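Apr 20, 2022

Glaze notes, Forkside studio. Opened the kiln this morning and the new white is so close! Batch 3 came out smooth on the outside, but I still got pinholes on 2 of the mugs, right where the handle joins. I think I'm rushing the bisque. Going to slow the ramp down below 200 and see if that helps.

Also weighed out the Dilldale clay again (44 grams short on the last bag, grr). Whoever opens the next one, please write the weight on the lid.
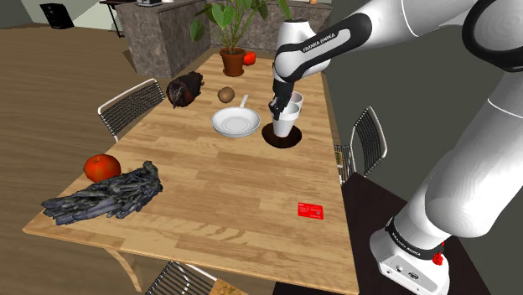
Plain white cups, stacked, on a dark brown coaster.

I keep going back and forth on the foot ring. A narrow one looks nicer but it wobbles on my shelf at home, and the wide one eats up trimming time. Throwing a few of each tomorrow and leaving them under plastic overnight. The Pomeo order isn't due until May, so there's room to mess around a bit. Need more wax resist too.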